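Gulleo parts tray: a month of taking towers apart
Posted by Efthymia Nikolaidis, January 22, 2022

I used to keep loose computer parts in the lid of a biscuit tin, so you can imagine how pleased I am with this thing. The Gulleo is a flat grey plate with raised blocks and slots, and each kind of part has its own spot: a holder for a 3.5-inch drive, an upright slot for a 2.5-inch one, a square pocket for the processor and a long channel for a stick of memory. I bought mine from Jelance after Fraser Crichton wouldn't stop going on about his (he was right, annoyingly).

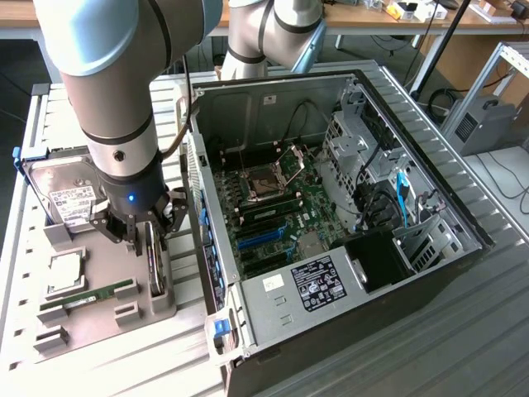
What I love most is the processor pocket. The chip sits face up, nice and square, and I can get a fingertip under the edge to lift it out again. The memory channel is nearly as good, though a stick with a tall heat spreader is a squeeze!

I've been using it with old office towers, the sort with blue plastic tabs along the card slots and a great thick cable bundle running down the side. There's never anywhere safe to put things down inside one of those, and having the tray right beside the case saves so much leaning and fishing about. 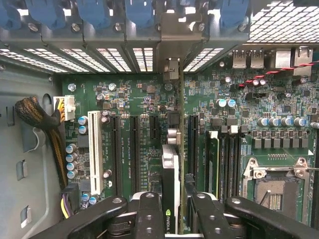 Niggles

No lid, so it's no use for carrying parts between rooms. I'd also like a proper dip for screws; mine still go in a jam jar. And at 53 pounds it isn't a casual purchase, although Éabha Tully tells me Jelance knocked the price down last April, so it may be worth waiting.

The grey plate wipes clean with a cloth and doesn't slide about on my bench. I'd buy it again tomorrow. It's got me looking forward to the fiddly jobs, even cases where half the parts are held in by clips and latches and I have to work out which one to press first.
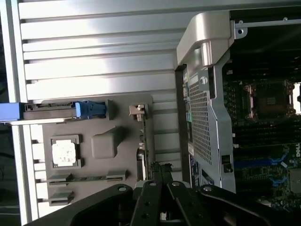

Does it hold laptop memory as well?

Laptop sticks are shorter, so they lie in the channel with space left over at one end. They stay put well enough, but I wouldn't tip the tray.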